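Gripper comparison moves to the second stage

The simulated side of the gripper comparison is finished at Stirkdale. Two end effectors, the Bostia parallel unit and the Ofori adaptive one, were run on the same arm model with the same controller gains, 80 grasp attempts each per object. The task is a straight top-down approach to a toy truck on a white sheet, with bowls, a candle holder and a dog figurine left on the table as clutter.

Finger clearance at the truck's tank was the main limit. The Ofori model needed 12 mm on each side, the Bostia 7 mm. Contact settings were kept at their defaults – tuning them per gripper would have made the results hard to compare.
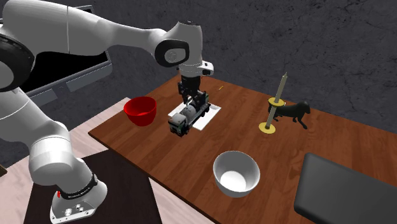 Hardware trials start Thursday at Classtead with the same approach heights and a closing force limit of 6 N. Logs from both stages will go in the shared results folder.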